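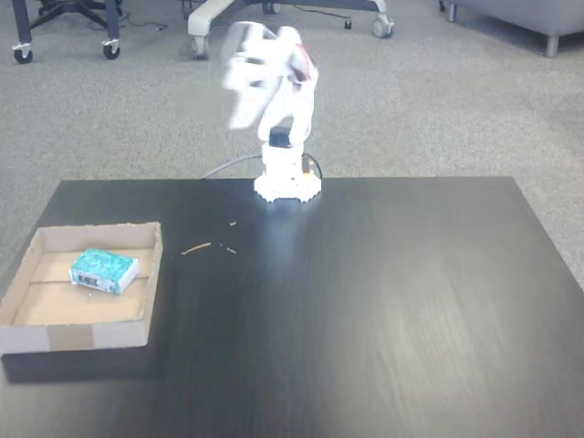
*Fig. 1 - Petit bras blanc sur le plateau noir, pince en mouvement.*

# Rapport de projet - Rémanence et uniformité d'un écran OLED d'occasion

Groupe : Kusum Tiwari, Tarun Khurana, Devendra Dwivedi
Encadrante : Seema Nishad

## Sujet

Récupérer une dalle OLED de portable (modèle Jasness, déjà bien servi), la monter sur un contrôleur externe et voir si on peut encore en faire un moniteur de bureau correct. Question principale : le marquage. Question secondaire - la luminosité tient-elle sur fond blanc ?

## Matériel

- dalle Jasness + carte contrôleur Murkell
- sonde prêtée par Narendra Pathak
- logiciel de mesure Ilta, version gratuite
- alim de labo

Premier contrôleur mort au branchement (nappe à l'envers, notre faute). Une semaine perdue.

## Protocole

Préchauffage 17 minutes, pièce noire. Grille de mesure sur gris moyen, puis blanc plein écran, puis petite fenêtre blanche au centre. Ensuite mire fixe pendant 8 heures, et on recommence la grille. Luminosité automatique coupée dans le menu Murkell, sinon les valeurs partent dans tous les sens.

## Résultats

Petite fenêtre : 600 cd/m². Plein écran : 200 cd/m², le limiteur coupe très vite. Gênant pour du traitement de texte, pas du tout pour un film.

Marquage : barre des tâches de l'ancien propriétaire visible sur gris, invisible sur une photo. Après la mire fixe, trace légère au centre, partie après le cycle de compensation. L'ancienne trace, elle, n'a pas bougé.

Uniformité : bord gauche plus rosé. Tarun le voit tout de suite, Kusum non. La sonde donne raison à Tarun.

## Problèmes

- Ilta plante si on exporte plus d'une série à la fois, donc export à la main
- une série du lundi jetée, store pas fermé
- pas de deuxième dalle pour comparer, donc on ne peut pas généralisé

## Suite

Refaire la mire fixe en plus long. Tester la carte Thakur, qui permettrai de régler le limiteur. Courbes complètes en annexe - Devendra les remet au propre avant la soutenance.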